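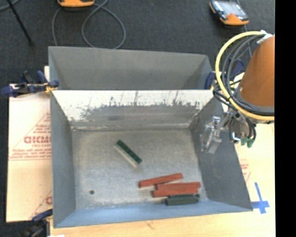
Cell 2, the front compartment of the bin, with the arm over the right side wall.

Thu 18 November

Spent most of the day on the handling rules for the picking cell. I-seul Wang wants them finished before the Stondton people come, and the draft I wrote in March is too long for anyone to read standing up. It ran to 35 rules. By four o'clock I had it down to seven.

Rule one is the speed limit. With a person inside the tape line the arm runs in reduced mode, and whoever holds the pendant is the only one who says go. Vikas Khurana wanted a number in the rule, so it now says 600 mm from the bin rim for hands while the drives are live. I would have left it at "stay out," but he is right that people argue with words more than they argue with numbers.

Rule two is about clamps. They get checked by hand at the start of every shift and again after any contact stop. A bin that creeps a little puts every taught position off, and the gripper finds the wall first. The coating on the dividing wall is worn through to the darker metal in a ragged line, and I have asked for bins to be inspected for that every 2000 picks. No sharp edges that I could feel with a glove on. I wrote it in the log anyway.

We argued longest over how the blocks should lie at the start of a run. Vikas wants them spread out. I said a cluster like the red and green ones by the right side is what the cell will meet at Sturton, and a test that leaves it out doesn't tell us much. I-seul settled it: both layouts, written down beforehand, and no moving a block by hand once the run has started. If somebody does move one, the run is void. That became rule five.

Cables and hose I left for tomorrow. The Seidel manual asks for a bend check but gives no interval, and I don't want to make one up. Same with where the pendant should be put down between runs – the floor is handy but I don't like it as a written rule.

Flindberg called at five about the invoice. Told them Monday. Home late, soup, bed.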